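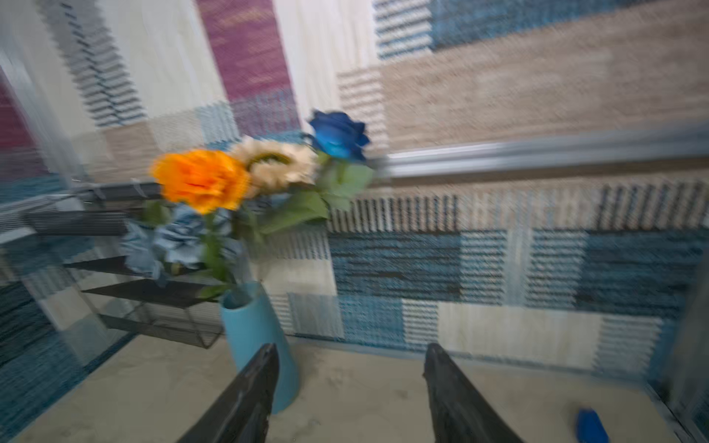 Weekend at his parents' place, sanity check please

marrowbone_jen
16 March 2021
So my boyfriend of eight months (I'll call him H) wants us to spend a long weekend in May at his folks' cabin on Erholm. No internet, one bathroom, and a ferry that runs when it feels like it. I love him. I also learned last month that he irons his socks, so I'm aware there's a lot I still don't know. Is three nights too much for a first visit?

Hafiz Chin
Three nights is fine. My wife took me to meet her family after six weeks and I slept on a porch with a goat on the other side of the screen. We've been married 13 years.

tollbooth77
I'd say two, max. You can always stay longer if it's going well, but you can't leave early without it being A Thing. Ask me about Thanksgiving at my ex's.

marrowbone_jen
OK, what happened at Thanksgiving?

tollbooth77
His mother had a binder of every girl he'd dated. With tabs. I had to fill out my own page before pie.

Mairéad Mac an tSaoi
I'm with Hafiz. You learn more about a man watching him be bossed around by his mother over breakfast than in a year of dinners out. My husband's lot, the Ó Briain side, had 31 people in the house the first time I went. I hid in the pantry for a while and his aunt was already in there with the good biscuits — we're still great friends.

tollbooth77
31 people is easier though! You can disappear. Jen's going to be one of four at a tiny table playing cards.

marrowbone_jen
It IS cards, how did you know. They play something called Drukano and H says his dad keeps a running score going back years. Dad is at 1,766 and H is at 140.

Hafiz Chin
Do not beat the dad.

Mairéad Mac an tSaoi
Oh, beat him! He'll be thrilled to have someone to play against. Letting him win is how you end up being polite to each other for twenty years.

marrowbone_jen
I've told H three nights. He's so happy he offered to iron my socks too. Now what do I bring his mother?

tollbooth77
Tabs for the binder.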